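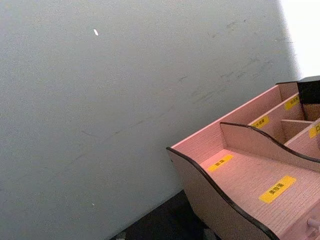 Robotics Project Diary
Lokthorpe College, Engineering Department
Entry for the second week of November

The group met at 15 minutes past two in the lower workshop. Eight students were present for the whole session and one joined after a dental appointment. The task set for the week was the sorting exercise, in which the arm must place small items of stationery into the correct section of a desk organiser. The exercise forms part of the unit on handling and placement and counts towards the spring assessment.

The organiser now in use is the pink one with the labelled compartments. It replaces the plain tray used in October, which the students had found too easy. The dividers with the wavy tops present a new difficulty. With the tray, the gripper could be lowered to a single safe height and moved sideways from one section to the next. With the organiser the height of the edge changes along its length, and a path that is clear at one point will not be clear at another. The group was asked to consider this before any program was written, and the first half hour was spent on paper sketches.

Two approaches were put forward. The first was to lift the arm well above the back panel after every placement and come down again vertically. The second was to record the shape of the divider as a set of points and keep the gripper a fixed distance above it. The second is the more elegant but depends on the organiser being in precisely the same position each time. After discussion the students agreed to begin with the first and to return to the second once a full run had been achieved. The department supports this decision.

The wrist camera was then set up. The sorting program finds each compartment by its yellow label, so the quality of the view matters a good deal. Students compared several arm positions and noted for each one which labels could be read in full. From the steep position on the left, the labels on the floor of the front compartment are clear, but the one furthest to the right is only partly in view. The bright area at the upper right was also raised as a concern. The automatic exposure setting has been switched off and a fixed value entered in the settings file, where it should remain until the group decides otherwise.

A question was asked about whether the program needs to read the Chinese characters on the labels. For the present stage it does not. Each label is matched against a stored picture, and the sections are known in the code by number. Two students who read Chinese have offered to prepare a short sheet of translations for the rest of the group, and this will be pinned beside the bench. A reading stage may be added in the spring term if time allows.

Trials began shortly before three. The Veluvico control board gave no trouble following the change of cable last week. The first three attempts were made with an eraser, chosen because it can be dropped without harm. On the first attempt the gripper opened too early and the eraser came down on the bench. On the second it was placed correctly. On the third it landed in the right compartment but the forearm brushed the organiser and moved it slightly, so that the next run would have failed. The organiser will need to be held down. Removable putty was suggested and will be tried at the next session – tape has been ruled out, as it marks the boards.

The group has collected some 400 pictures for the label matching. These have been copied to the shared drive under the folder for this term. Students are reminded that pictures must be sorted on the day they are taken. Last month's were not, and a good part of a session was lost in putting them in order.

A letter has been received from Bedberg confirming the visit of the partner school in March. The visiting students will bring their own program and run it on our arm, and we shall run ours on theirs. The Pritchard Fund has agreed to meet the cost of a second gripper, which should arrive before the end of term.

For next week: putty to be fitted and tested; lift height to be reduced in small steps from its present value; written logs to be handed in by all members, including those who were absent. The bench is booked until half past four.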